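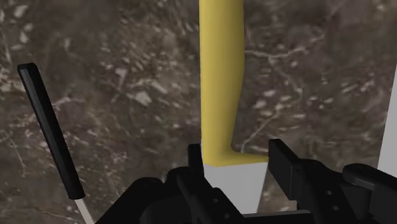 Fig. 1. Tool with yellow handle, shown upright.

4. Sealing the stone countertop

Use Sekora Stone Sealer only on cured tops. Leave a new top for 2 days after fitting.

1. Clear the top and wipe it with a damp cloth.
2. Let it dry fully – overnight is best.
3. Pour a little sealer on a lint-free pad and spread it in straight passes.
4. Wipe off the excess before it turns tacky.
5. Apply a second coat the same way.

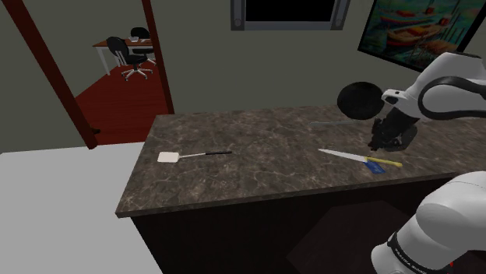
Fig. 2. Spatula and knife on a dark marble top.

Note: One 1,000 ml bottle covers a standard island.

CAUTION: Do not use vinegar or lemon cleaners on marble. They etch the surface, sealed or not.

For polished edges, see section 5.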